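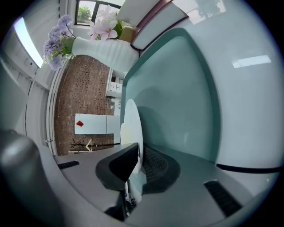 关于拉克斯达尔会客室圆盘位置的说明

一、缘由

本馆三楼拉克斯达尔会客室的陈设，依照捐赠人布伦希尔德·韦斯特高女士生前签署的第1157号协议管理。协议正文仅有两页，附件则长得多，其中第7条写明：窗前应置白色花瓶一只，瓶中有花；瓶前铺青绿色垫子，垫上放白色圆盘一只；圆盘每日开馆前取起，擦拭，放回原处。

附件没有写明“原处”是何处。

此项疏漏在协议执行的最初几年未引起注意。会客室由韦斯特高女士本人照管，圆盘由她取起，也由她放回。她去世以后，这项工作转交陈列科，由科员蒂博尔·基什承担。十一月，捐赠人的外甥女康斯坦萨·奥坎波女士来馆，在会客室停留了30分钟，离开时向前台留言一句：盘子放错了。

前台按规定登记，转陈列科办理。本说明即为办理经过。

二、初步核查

陈列科科长赫雷夫娜·夏尔特斯泰德收到留言后，首先调阅了会客室的日志。日志记载完整，每日一行，内容均为“已擦拭，已放回”，笔迹属于基什。夏尔特斯泰德科长询问基什，他依据什么确定圆盘的位置。基什答复说，他接手的第一天，圆盘放在哪里，他就放回哪里，此后未曾改动。

科长问，是否做过记号。

基什说没有。垫子的表面光滑，他不愿意在上面贴东西。他用手掌量：圆盘的边到垫子的边，差不多是一个手掌的宽度，大拇指不算在内。

科长请他演示。基什把圆盘立着拿起来，擦过正反两面，对着窗户看了一眼，放下，再用手掌比了一次。科长在旁边用直尺复测。第二次演示的结果与第一次相差不到一毫米。她在核查表上写“操作稳定”，又在备注栏里写“操作人的手与捐赠人的手不同”，后来将备注划去，理由是该项无从核实。
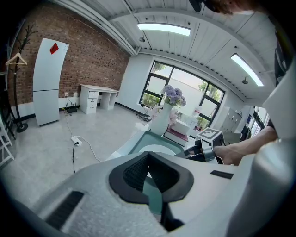
窗前的花瓶与绣球花，瓶前垫子上的白色圆盘。

三、与奥坎波女士的通信

夏尔特斯泰德科长随后致函奥坎波女士，感谢其关心，并请她说明正确的位置，如有可能，请附草图。

回信在两周后寄到，寄自普里茨卡。奥坎波女士写道，她画不出来。她只记得小时候在温多拉的房子里，姨妈的桌上也有一只这样的盘子，里面从来不放东西。她问过盘子是给谁的，姨妈说，给晚到的人。她又写道，那只盘子放得很近，一个人坐下来，不必伸手就能碰到。会客室里的盘子她看着觉得远。

来函已归档。科长在函件边上批了一行铅笔字：近，从哪一侧算起？

此问题并非没有依据。会客室的窗是黑框大窗，窗外有树，来访者进门以后大多走向窗边，因此面对桌子的方向因人而异。若以靠窗一侧为准，圆盘的位置偏远；若以靠室内一侧为准，圆盘的位置已经相当近。协议及附件均未规定客人应当坐在哪一侧。

科长再次去函询问。奥坎波女士回复说，姨妈总是背对着墙坐，脸朝窗户，这样看得见路上有没有人来。

四、关于花

核查期间，基什另行提出一个问题，现一并记录。

附件第7条写“瓶中有花”，未限定种类，也未限定真假。瓶中现为浅紫色绣球花，另有几朵淡粉色的花垂在瓶身一侧，均为仿真花。韦斯特高女士在世时用的也是仿真花，采购单据齐全，供货方为维尔顿商行。基什认为，既然圆盘的位置需要复原，垂下来的那几朵是否也应当复原，因为他每次掸灰以后，它们垂落的方向都略有变化。

科长答复：不必。

基什问为什么圆盘需要，花不需要。科长说，来信没有提到花。基什在日志中如实记下了这句话，并在当天“已擦拭，已放回”之后，第一次添写了几个字：花稍向左。此后他每天都添写花的方向，至今没有停止。科里未予制止。

五、档案室的意见

为慎重起见，陈列科向档案室借阅韦斯特高女士移交的私人文件。档案员凯蒂尔·埃斯基尔森在一本家用账簿里找到一张折了两折的纸，上面是捐赠人的笔迹，抬头写着“会客室”，下面列着若干事项：窗帘不要；墙面的砖保留；灯不必换；柜子可以留下，灰的也无妨。

最后一行写的是：盘子随便放，有人坐下了再推过去。

埃斯基尔森将此纸编入目录，并附书面意见一份。意见认为，该纸未签署，未注明年份，不具备修改协议附件的效力，但可供理解附件时参考。他同时指出，按照纸上的说法，“原处”可能从来没有固定过。韦斯特高女士每日将圆盘放回，所谓放回，也许仅指放回垫子上。

夏尔特斯泰德科长将这份意见读了两遍，请基什也读。基什读完，问，那么这些年他用手掌量的是什么。

科长没有在核查表中记录自己的回答。据基什回忆，她说的是：量的是你接手那天她放下的地方。
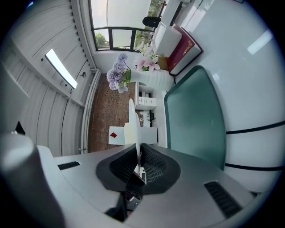 会客室一侧的黑框窗与白色条板天花板。

六、处理办法

经陈列科研究并报馆长同意，对附件第7条的执行作如下安排：

圆盘每日开馆前取起，擦拭，放回青绿色垫子上。日常位置由当值人员掌握。基什当值时，可继续以手掌为准。

来访者在桌边就座的，当值人员应将圆盘移至来访者面前，以对方不必伸手即可触及为度。来访者离开后，圆盘不必立即归位，留待次日擦拭时一并处理。

花瓶不作移动。仿真花的方向仍由基什记录，记录内容不作考核依据。

窗下地面的线缆由设备科另行整理，不在本说明范围内。

七、执行情况

办法下发后的头一个月，在桌边就座的来访者不多。日志显示，圆盘被移动的日子与没有移动的日子大致相当。有一位来访者询问盘子是否用来放名片，基什答复说可以不放。

年后，奥坎波女士再次来馆，事先没有通知。前台登记后联系陈列科，由基什上楼接待。她进门以后没有走向窗边，背对着墙坐下，脸朝窗户。当日阴天。基什站在桌子的另一侧，按照办法把圆盘推到她面前，推的时候用两根手指按着盘沿，没有出声。

奥坎波女士把手放在桌上，手背碰到了盘子。

她坐到接近闭馆。其间她问基什平时坐在哪里，基什说他当值时一般站着。她说姨妈会让他坐的。基什考虑了一下，认为办法中没有禁止当值人员就座的条款，于是坐下了。两人都朝着窗外。根据日志，这段时间没有其他来访者。

离开之前，奥坎波女士请前台撤销她十一月的留言。前台说明，留言一经登记不能撤销，但可以补充。她便补充了一句，前台照录：盘子放得可以。

以上情况经当事人核对无误。第1157号协议附件第7条的相关事项，即行办结。

陈列科
2021年2月22日

附记：当天日志的记录为“已擦拭，已放回。花稍向右。圆盘在客人一侧，明早再说。”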